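Talasham sim notebook, April

9:10. Picking up from the branch I left half merged. Goal for today is to get the planner to stop choosing dumb approach poses on the long beam. Everything else can wait (the Binwood asset cleanup can definitely wait).

Rebuilt against the new Prollovon release. Two warnings about the deprecated transform call, ignored. If you pull, wipe your build folder first, mine linked the old collision lib and I lost most of an hour to it before I noticed the version string in the log.

Baseline first. Ran 111 seeds with the old cost weights, no changes. 40 failed. Sorted by failure type: most are the planner giving up on the pre-grasp for the beam, a handful are contact with the short bar on the way down, the rest are timeouts. The small upright block is never the problem, leave that one out of the debug runs.

Dug into the pre-grasp ones. The sampler proposes grasps all along the beam and scores them by distance to the center of mass, fine, but then the IK filter throws away anything where the wrist goes past the joint limit and it does this AFTER the top-k cut. So all k candidates are near the center, all have the same bad wrist angle, all get tossed, and it reports "no grasp found". There were good ones further along. They never got looked at.

Fix: filter first, cut second. Slower obviously. Plan time on the worst seed was 2,490 ms with the full candidate set, which is too much for the replan loop. Cached the IK result per approach angle and it comes down a lot, didn't write the number, will redo with the profiler on.

11:45. Second thing. The render and the collision world dont agree on where table height is. Only noticed when stepping through one seed by hand, contact got reported while the fingers were clearly still above the surface. Table mesh in the collision world is using the padded version from the Penner config. Somebody (me, probably) left the padding on when we were testing the other gripper. Set to zero in the scene file, left a comment.

Dumped a still from the viewer with the gripper open, before any descend command, to check against the pose printed in the log. 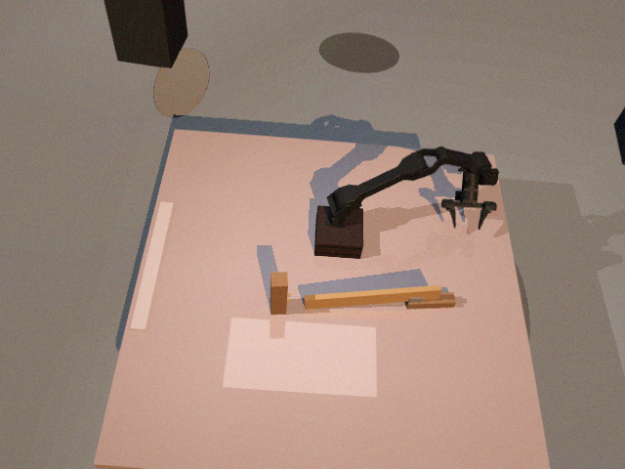 Viewer still, gripper open and holding nothing, block / beam / short bar on the table. Default lights.

Logged pose and viewer pose match as far as I can tell by eye. So the arm side is ok and it was only the table padding.

One more headache: the short bar sits up against the right end of the beam and partly in front of it. From the planner's point of view any grasp out at that end is going to have a finger coming down close to the bar, and the clearance check only looks at the final pose, not at the descent. That's the second failure bucket, I think. Options:

a) sweep the finger volume along the descent and check that
b) just penalize grasps near any neighbor object
c) move the short bar first as its own subtask

Going with (a). (b) is quick but it'll bite us when the pieces get packed tighter, and (c) needs the task layer, which is still on the old message format.

14:20. Swept check is in. Uses the convex hull of the two fingers plus the crossbar, sampled at 30 steps over the descent. Coarse but the fingers taper so the hull is conservative anyway. First try it rejected everything, even the upright block. Hull was built in the wrist frame and I was checking it in world. Fixed.

Reran a small batch of the bad seeds. Bar contacts gone on those. Havent run the full set yet so dont quote this.

Shadows: turned them off for the segmentation test and the mask on the beam got cleaner at the back edge. With them on, the shadow behind it gets pulled into the mask and the estimated width comes out too big. Not todays problem but it feeds the grasp width, so it'll be somebodys problem. Real cell has shadows, so turning them off is not a fix. Opened a ticket against perception.

Left to do:
- full 111 again with filter order + padding + swept check all on
- same again with only the filter order change, want to know which one is doing the work
- profile the IK cache, write down the number this time
- move padding out of the Penner config and into the scene file for everybody, its caught two of us now
- ask if anyone still needs the old cost weights before I delete them

17:05. Full run started on the big machine, logs going to the shared folder under swept_check. Dont restart the box tonight please.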